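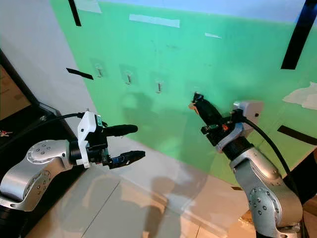 Glue and finish notes, bench 3

Wednesday, April 22, 2026

Back at the hide glue again, after I told everyone in January that I was done with it until the fall. I had a quiet morning and the pot was already clean, so I thought I would finally sort out why the repair on the Plekcombe chair keeps letting go at the back left leg. I am writing it all down this time, because last time I kept the whole thing in my head and then went on vacation, and you can guess how much of it was still there when I got back.

The chair first. It is a plain kitchen chair, maple as far as I can tell, with turned legs and a seat that somebody painted cream over blue over what looks like an older green. The joint is a round tenon into the seat, and it has been glued at least twice before we got it, once with hide glue (nice and brown, comes off with warm water and patience) and once with something white and rubbery that does not come off with anything except a scraper and a bad mood. My guess now is that I never got all of the white stuff out of the socket. New hide glue will not take hold over that, and I knew it, and I hurried anyway.

So today I went in properly. Small gouge, then the bent scraper, then a rag with warm water, then the scraper again. It took most of an hour for one hole. The wood at the bottom of the socket is a clean pale color now all the way around, except for one dark spot near the front that I think is an old burn from somebody's drill. I left that alone.

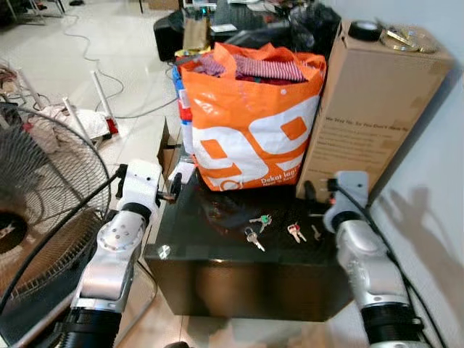 Then I let the socket dry with the little fan on it while I made up the glue. I went with the Rustar granules again. They soak up slower than the Gidby ones, but I like how they behave once they are warm, and I have a nearly full tub to get through. Cold water to just over the top of the granules, lid on, and leave it be until they look like wet gravel. I always want to stir. There is no need to stir.

The notes taped inside the cupboard door say to heat it to 145 degrees, and I would like to put in a word here for whoever crossed that out in pencil and then thought better of it. I held it right there and it ran off the brush in a nice thin string, a bit like warm syrup. Last time I let it creep up while I was on the phone, and the smell was enough to clear the room. If anyone wants to borrow the good thermometer, it lives in my top drawer now, next to the toothbrushes. Please put it back there.

Dry fit was looser than I hoped. All that scraping took the socket out a hair, which I should have expected, and the tenon itself is a little oval from years of rocking. I thought about a wedge, but the seat is thin there and I did not want to open a crack in someone's grandmother's chair. In the end I wrapped the tenon in a shaving off the plane - maple, long grain, one turn with the ends feathered - and that snugged it up very nicely. I glued the shaving on first and had a cup of tea while it grabbed.

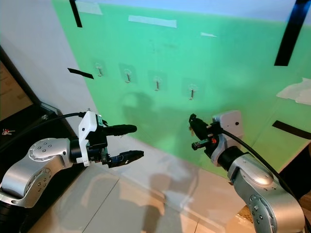
After tea I warmed the leg and the seat with the heat gun on low, just enough that the wood did not feel cold to the back of my hand, brushed glue on both faces, and drove it home with the rubber mallet. Good squeeze-out all the way around. I wiped that with a hot damp rag and put a band clamp around the legs to keep them from wandering, with cardboard under the buckle so it would not mark the paint. It is on the shelf by the window with a tag on it. Please do not sit in it, and please do not lean it against anything either.

While the pot was warm I also did 2 test pieces for the Hennessy drawer fronts, one with fresh glue and one with the end of the jar from the fridge. The old glue looked thinner and went on almost like water. I have my doubts about it. Both are marked on the back in pencil and clamped with the same small clamps, and I will break them over the edge of the bench on Friday and write down what the wood does.

Still to do: order more brushes (natural bristle, the 7 mm ones, the nylon ones went curly), ask whether the customer wants the drips of cream paint under the seat left as they are, and wash out the pot before it sets. I have the kettle on for that now.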